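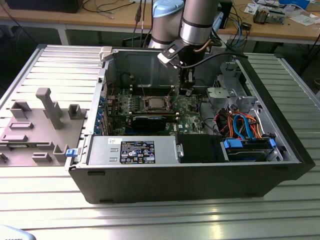
Galerie – planification et perception, démontage de PC

Le boîtier couché sur la table à rainures, capot latéral retiré, pince au-dessus de la carte mère. C'est la pose de départ de presque tous nos essais.

En bref

Mise à jour rapide de la page, version du 4 octobre 2021. Projet Celeo, partie logicielle seulement (la mécanique a sa propre page). Planificateur : Sneha Singhal. Perception : Bok-nam Yeo. Le reste, c'est moi – Jörg Heitmann – donc les scripts, les logs et les bugs.

Ce qui tourne en ce moment

Segmentation des pièces : réentraînée en juillet sur 2642 vues annotées. Bonne sur les barrettes mémoire et les cages de disques. Moins bonne sur les câbles, surtout quand ils se croisent. Le bleu des câbles et celui des loquets se confondent encore dans le masque, Bok-nam regarde ça.

Planification : arbre de tâches, replanification si l'effort au poignet dépasse le seuil. Temps de calcul médian de presque 200 ms par mouvement. Les gros écarts viennent du test de collision avec les parois du boîtier, maillage trop fin. À simplifier.

Câble de la pince : modélisé comme une simple capsule le long du poignet. Insuffisant dès qu'on tourne au delà du bord du chassis. Sneha a une branche avec une chaîne de 7 segments, pas encore fusionnée.

Outil de relecture : Padley, maison. Rejoue trajectoire, masques et efforts sur la même frise. Export CSV cassé depuis la 5, utilisez le JSON.

À faire

– recaler le repère table après chaque changement de modèle de boîtier
– seuils d'effort par type de connecteur, pas un seuil global
– doc du format de scène, même courte

Les logs bruts sont sur le serveur Druvwood, dossier celeo/essais. Accès : demander à Deok-su Wi.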